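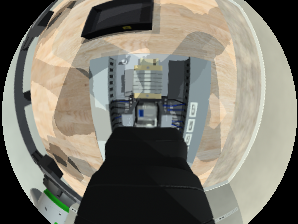
Madalena Serrano

4. What the wear diaries can and cannot show

The claim that a gel-effect polish lasts "up to ten days" appears on the boxes of all three products in this study. The words "up to" do most of the work. A polish that chips on the second day for almost every buyer, and holds until the tenth for one of them, has met the claim as written. We therefore set the box wording aside and asked a plainer question: on what day does the person wearing the polish first see a chip, and how far can her answer be trusted?

The diaries cover 330 manicures by 137 participants, with 1736 daily entries between them. Participants applied Jenance, Skonness or Oshima at home, with the base and top coat sold in the same range, and wrote down each evening whether any nail showed a chip, a lifted edge or clear wear at the tip. They knew which brand they were wearing. We could not find a good way around this, as the bottles and brushes differ in shape and regular users know them at once. Willems and Meijer, whose earlier home trial poured all the polishes into plain bottles, reported that several of their participants guessed the brand from the smell.

We doubt that the first-chip day means the same thing to everyone. Some participants recorded a chip when they could feel a rough spot with the thumb, before anything could be seen. Others wrote "still perfect" on days when the photographs they sent with the entry show bare nail at one or more tips. The second group had more often bought the product before joining the study. It would be easy to call this loyalty, and the marketing papers usually do. A duller reading is that people who already like a polish have learned which faults they can live with, and have stopped writing them down.
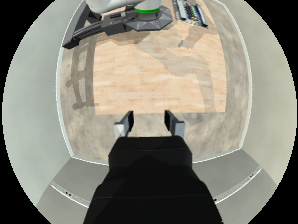
The same caution applies to the difference between brands. Oshima wearers recorded their first chip later than Jenance wearers, and the gap is large enough to look good on a poster. It shrinks when only participants who wash dishes by hand are compared, and it shrinks again when the entries are scored from photographs by someone who does not know the brand. Ajith Nadar and Fernanda Esteves did this scoring separately. They agreed on most nails and disagreed mainly on the thumbs, where tip wear and a true chip are hard to tell apart under indoor light. We do not claim that nothing is left of the difference once both steps are taken. What is left is too small for us to advise anyone to pay more.

Nail preparation probably matters more than the choice of bottle, though our data speak to this only from the side. Participants who wiped the nail with remover before the base coat recorded later chips in all three groups. They also tended to be the ones who filled in every page, applied thin coats and waited between them. A careful person does many careful things, and a diary study has no means of saying which one helped. Advice columns that credit the wipe alone are going further than any evidence we have seen, including ours.
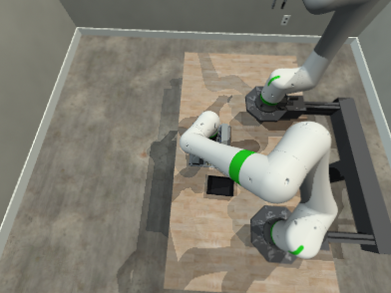 Top coat renewal raises a similar problem. The instructions for Skonness suggest a fresh layer on the third day, and those for the other two products say nothing on the matter. Several Jenance and Oshima wearers added one anyway. We kept these manicures in the main comparison and marked them, on the grounds that this is how polish gets worn in real homes. A reader who wants to know about the polish by itself should look at the unmarked set, which is smaller and leans toward younger participants with shorter nails. Short nails chip less. Any product tried mainly on short nails will look better than it is, and we suspect this explains a fair part of the published praise for gel-effect formulas in general.

One more point concerns the scale used in trade testing, on which Zistillow, the firm that supplies two of the three base coats, gives its products a score out of 1000. We asked how the score was reached and were sent a leaflet. The leaflet describes a score built from gloss, hardness and "wearer confidence," with no weights given. Without the weights the score cannot be checked against our diaries or against anything else, and we have left it out of the analysis. 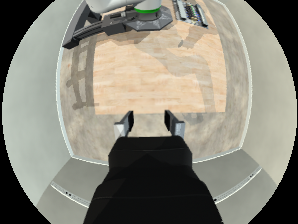

Figure 1. Gripper with its two fingers apart and nothing held between them.

The diaries ended in January, when indoor heating is on and hands are dry. Skin condition was not recorded. Two participants mentioned split nails in the margins of their pages, and both blamed the polish, one of them after wearing it for a single evening. We have no basis for agreeing with either. A summer round using the same pages and the same scorers would show whether the order of the brands holds, and until one has been run we would treat the order given here as provisional.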